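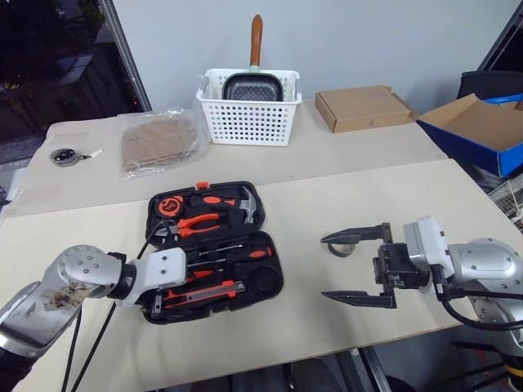
Visita a la estación de tratamiento de agua de Gruritz, octubre de 2024. El recorrido lo guió Şengül Yüksel, responsable de explotación, y la parte de laboratorio corrió a cargo de Berkay Dönmez.

## Captación y decantación

La planta toma el agua del embalse de Hosel por una conducción de 500 mm de diámetro, con rejas de desbaste a la entrada. El caudal nominal es de 705 m³/h. En agosto, con el embalse bajo, la turbidez de entrada sube y se corrige la dosis de coagulante tras cada ensayo de jarras. El reactivo lo suministra Kotian en disolución; el depósito está en cubeto propio, junto al acceso de camiones.

Hay dos decantadores lamelares en paralelo. Uno estaba fuera de servicio por limpieza de lamelas, operación que exige vaciado completo y ocupa un turno.

## Filtración

Cuatro filtros de arena, abiertos, con lavado a contracorriente de aire y agua. El lavado se dispara por pérdida de carga o por horas de servicio, lo que ocurra antes. Yüksel comentó que el segundo criterio manda casi todo el invierno. El agua de lavado se recupera en cabecera después de espesar los fangos.
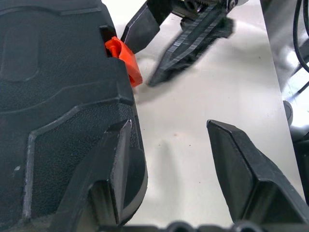
*Detalle: pieza pequeña de plástico rojo anaranjado.*

## Laboratorio y control

Se analizan en planta pH, turbidez, cloro libre y aluminio residual. El resto de parámetros va a un laboratorio externo. Los datos en continuo pasan al sistema Drultetel, instalado hace dos años - la migración del histórico sigue pendiente y las series antiguas se consultan en papel.

Dönmez contrasta a diario el analizador de cloro en línea con una medida manual. Quedó en enviar el procedimiento y la tabla de desviaciones admisibles. Falta por pedir el plano actualizado de la arqueta de salida, que no figuraba en la documentación entregada.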